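Upright storage

Upright storage is the keeping of flat or round household things on their edges in a rack or holder, instead of in a pile. It is used for plates, pan lids, trays and rolls of tape. Each thing can be taken out without lifting the others.

Holders for tape are usually open at the top. A roll is lifted out by its rim and put back the same way.
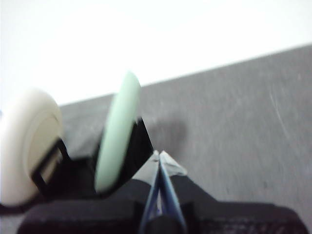 Rolls of tape in cream and mint green, stored on edge.

Plate racks are older and more common. Most have a low base with pairs of wires or posts, and the gap between them decides what will fit. The Dornum pattern, sold from a shop in Skaseck, was 46 cm long and took dinner plates only. A later version, the Culidik, had wider gaps for bowls and weighed roughly 962 g. Racks without a tray are stood on a draining board or a cloth.
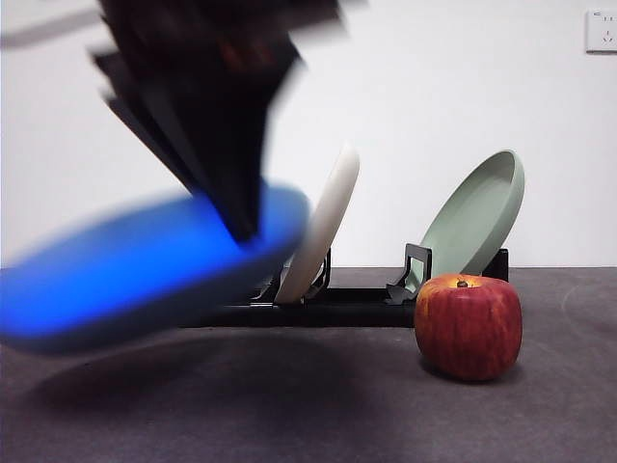

Leilani Calloway wrote in a household column that plates should go in from the back of the rack forwards, largest first, and that a rack filled from both ends always leaves one plate over. Deep bowls are commonly kept elsewhere, as they lean on their neighbours.

See also: Draining board; Plate rail; Pan lid holder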